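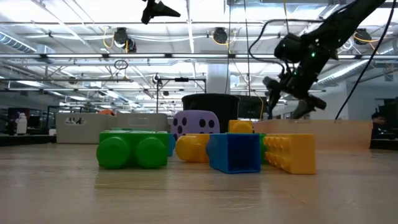 Wednesday, July 30, 2025
To: arm-users list
Re: Zalimow cell, gripper stall

The summary that went round yesterday said:

> The stall on the Zalimow cell has been traced to a loose brick under the fingers. The arm stopped as it should and the fault cleared on restart. We ran 800 picks afterwards without a repeat. Skomley are happy to call it closed and we suggest everyone goes back to full speed.

I'd like to see a bit more before we call it closed. I've read the log twice and I can't find the brick in it. What I can find is the wrist current climbing for 20 seconds before the stop, and a stop that came from the timeout. The force limit should have tripped long before that. If it didn't, I don't much care what was under the fingers.

As for the 800 clean picks, the first stall came after more than 1,000, so that run is too short to tell us anything. It was also done at 600 on the speed setting, and we were on full when it went wrong.

Has anyone pushed against the gripper by hand gauge and watched whether the limit trips? It's a ten-minute job. The Livudska lot had something similar last October after an update – their limit had gone back to the default and the screen still showed the old number.

Until that's been checked, our cell stays on slow and hands stay off the table while the arm has power. Could whoever has the full log, and not just the last page, please post it to the list?

Zamani site, second shift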